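Sleeping well away from home – speaker notes
Nurdale Travellers' Club, Saturday, June 29, 2024
Kwame Addo

Slide 1. Hello and who I am

Say hello, check the back row can hear. Thank Barrett Obi for the invitation and for lending me his clicker (press the big button, the small one goes back).

I've been a terrible sleeper in hotels for most of my working life and I have become slightly obsessed with fixing it. I now look forward to a strange bed! Ask for hands up: who slept badly on their last trip away? Leave a good pause, people like looking round at each other.

Slide 2. The first night

Your first night in a new place is often the worst. Part of you stays on guard, listening to the lift and the pipes and the people next door. Lovely to know, because you can stop blaming yourself for it. If you have something big on, get there two nights early if the budget stretches.

Tell the Venenell story here. Wedding, five cousins in 2 rooms, ice machine. Keep it short this time.

Slide 3. Light

My favourite bit, so don't rush it. Most rooms have two layers at the window, a thin one and a thick one, and plenty of guests only ever draw the thin one. 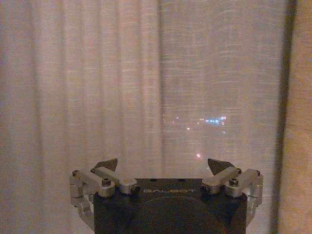
City lights through a sheer curtain.

Sheers are for privacy in the daytime. For sleep you want the heavy pair, and you want them to meet in the middle. Hold up the trouser hanger – the kind with clips – and show how it pinches the gap shut. This got a round of applause in March and it deserves one. Then the little lights indoors: telly standby, smoke alarm, the glowing switch by the bathroom. A strip of plaster over the telly one does nicely. Leave the smoke alarm alone, please.

Slide 4. Choosing the room

Ask at the desk, and ask kindly. High up and away from the lift is what I go for. Rooms facing the street come with the better view and the bin lorries, so decide which sort of trip you're on.

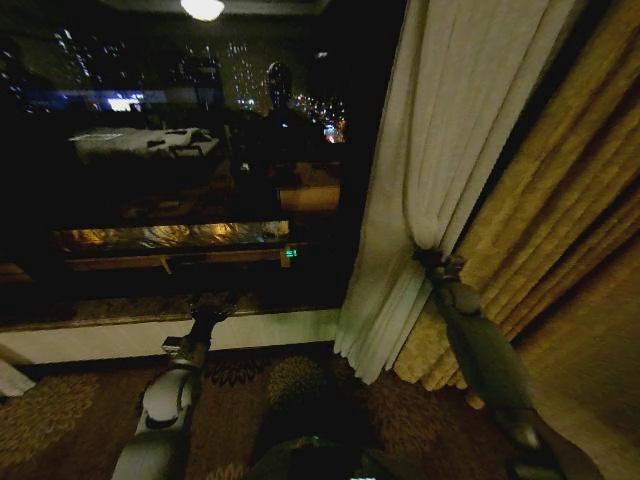
The other thing to ask about is the heating. Plenty of places set it for the whole building and you'll be cooking by midnight. I turn mine right down the minute I arrive, before I've even taken my shoes off, and I ask for a lighter cover if there's a big duvet on the bed. Cool room, warm feet. Pass round the bed socks.

Slide 5. Noise

Play the fan recording, ten seconds is plenty. Steady sound is so much easier to sleep through than silence with bangs in it. Foam earplugs: roll, pull the ear up and back, pop it in, hold. Get everyone to do it with the pairs on the chairs. It's chaos and it's the best part of the evening.

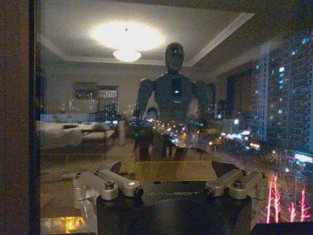 What if I need to hear my alarm?
Put your phone under the edge of the pillow on vibrate, and book a wake-up call as well for the mornings that matter.

Slide 6. The last hour

Mine starts at 11 when I'm away. Bag packed for the morning, clothes over the chair, lamps only. I write tomorrow's worries on the hotel notepad and leave them on the desk. Then a few pages of a book I've read before, so there's no danger of staying up to find out who did it.
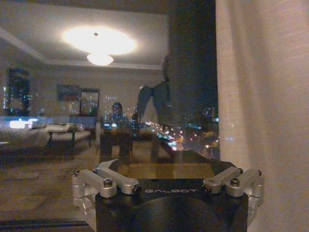
Food and drink go in here too. A late curry is one of the great joys of Yeh and I won't hear a word against it, but eat it early if you can. Same with the nightcap – it'll send you off beautifully and have you staring at the ceiling at 5.

Slide 7. My kit

Empty the bag on to the table: eye mask, earplugs, socks, plasters, clip hanger, own pillowcase. The pillowcase is the one I'd fight for. It smells of home.

Handouts are by the door. Barrett has the sign-up sheet for the Clolel weekend, mention it twice. Questions, then tea.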